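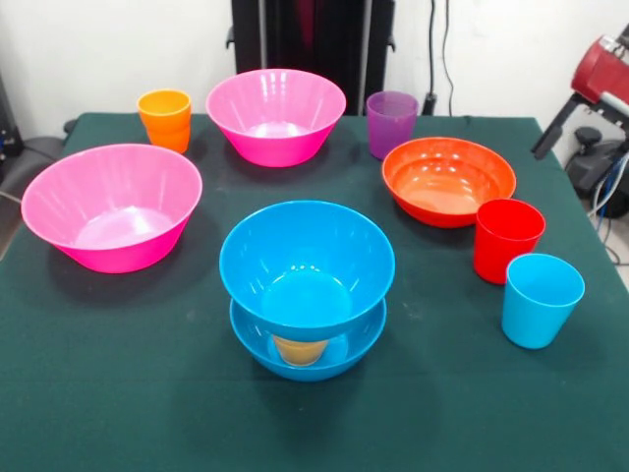 Schüsseln und Becher auf grünem Tuch, oben rechts der Arm. Arbeitsplatz im Labor von Grevley.

Hand drauf, Knopf drücken, schieben

Wie bringt man einem Roboterarm bei, Geschirr zu stapeln? Ein Gespräch mit der Teamleiterin bei Grevley, zwischen zwei Schichten, Kaffee im Stehen. Ihren Namen will sie nicht lesen, »es machen ja alle hier«. Gut, also ohne.

Juni, die Klimaanlage läuft, trotzdem warm. Das Projekt heißt Tamuno und ist im zweiten Jahr. Es geht um Haushaltsgriffe: nehmen, drehen, ineinanderstellen. Klingt nach Kindergarten. »Das sagen alle, die reinkommen«, sagt sie. »Dann setze ich sie an die Steuerung und nach zehn Minuten schwitzen sie.«

Zwei Wege gibt es, dem Arm etwas vorzumachen. Der erste: anfassen. Der Arm wird weich geschaltet, man führt ihn am Handgelenk durch die Bewegung, er merkt sich die Gelenkwinkel. Der zweite: Fernsteuerung. Zwei Meter daneben sitzen, einen Griff in der Hand, der Arm macht nach. Was ist besser?

»Kommt drauf an, blöde Antwort, ich weiß. Beim Führen spürt man den Arm, man spürt auch, wenn der Becher am Schüsselrand hängen bleibt. Aber man steht halt selber im Bild. Mein Ellbogen war im ersten Monat auf jeder zweiten Aufnahme.« Für Tamuno wird deshalb fast nur noch ferngesteuert. Geführt wird, wenn jemand Neues anfängt. Damit man versteht, wo die Gelenke nicht mehr weiterwollen.

Die Zahlen, soweit sie sie rausgibt: 3409 Vorführungen im Bestand, Stand Ende letzter Woche. Davon 363 von Hand geführt, der Rest am Griff. Verworfen wird viel, diese Zahl bleibt im Haus. »Zu viel«, sagt sie dann doch.

Warum Plastik, warum diese Farben? Pink, Cyan, Orange, Lila, alles quer durcheinander. »Weil es nicht kaputtgeht. Wir hatten am Anfang Keramik. Einen Vormittag lang.« Die Farben seien Absicht, die Anweisungen lauten ja etwa: oranger Becher in die pinke Schüssel. Das müsse man auch aus der Entfernung auseinanderhalten können. Probleme macht der Glanz. Die Deckenlampen spiegeln sich in den Schüsseln, und das Modell hat eine Weile Lichtflecken für Kanten gehalten. Lampen abhängen? Wurde diskutiert. »In der Küche hängt auch keiner die Lampe ab.«

Dann das Stapeln. Zwei blaue Schüsseln ineinander, darunter ein gelboranger Becher, der durchschimmert. Solche Fälle sind ihr Lieblingsthema, sie wird schneller beim Reden. Ein Mensch sieht den Becher und weiß, da liegt was drunter, also erst abräumen. Der Arm weiß das nicht. »Der sieht was Gelbes in der Mitte einer blauen Schüssel und will reingreifen. Von oben. Klar will er das, haben wir ihm tausendmal gezeigt.« Also muss jemand die richtige Reihenfolge vormachen, und zwar oft. Obere Schüssel weg, untere weg, dann erst der Becher. Für verdeckte Gegenstände gibt es inzwischen 254 eigene Durchgänge. Reicht das? Kopfschütteln.

Nachfrage: Was ist denn eine gute Vorführung? Lange Pause, längste im ganzen Gespräch.

»Eine langweilige. Gleichmäßig, keine Pirouetten. Wer zögert, bringt dem Arm das Zögern bei. Wir hatten jemanden, sehr sorgfältig, der hat vor jedem Griff kurz angehalten und geschaut. Der Arm hat danach auch angehalten und geschaut. Bloß hat er nichts geschaut, er stand einfach da.« Sie lacht. Umgelernt hat man ihm das mit frischen Aufnahmen von anderen Leuten, dauerte bis nach Ostern.

Korrekturen dagegen sind erwünscht. Becher rutscht, nachfassen, weitermachen, nicht abbrechen. Früher flog so etwas raus, heute wird es extra markiert. »Sonst kann er nur den perfekten Fall. Und den perfekten Fall gibts nicht.«

Zur Technik am Griff will sie wenig sagen, die Software kommt von Flaro und wird gerade umgestellt. Die Verzögerung war im Winter bei 72 Millisekunden, »das merkt man, man fängt an gegenzulenken«. Jetzt sei es weniger. Wie viel weniger? Müsse sie nachsehen. Hat sie dann nicht mehr.

Wie lange hält man das durch? Eine Stunde am Stück, sagt sie, danach werden die Bewegungen schlampig, das sieht man in den Kurven. Also Wechsel. Zwischendurch baut die zweite Person den Tisch um: Becher woanders hin, Schüssel an den Rand, Stapel auflösen. Eine Skizze gibt es nicht mehr. Die Leute haben sonst immer schön symetrisch aufgebaut und das Modell hat sich dran gewöhnt.

Ob Profis besser vorführen als Anfänger? Uneinig sei man da. Bei der Partnergruppe Zatelska lässt man nur zwei feste Leute ran, saubere Daten, sehr einheitlich. Bei Grevley dürfen alle, auch die aus der Buchhaltung. »Die greifen anders. Die eine nimmt den Becher immer am Rand, ich nie. Beides geht. Genau das will ich drinhaben.« Ein Vergleich der beiden Bestände ist geplant, wann steht nicht fest.

Letzte Frage, sie muss los, die nächste Schicht wartet schon: Wird der Arm irgendwann den Tisch daheim abräumen? Sie zieht die Jacke an. »Meinen nicht. Bei mir steht Glas.« Und dann, schon in der Tür – als nächstes kämen Deckel dran. Schraubdeckel. Davor haben alle ein bischen Angst.

Stand: 2021-06-01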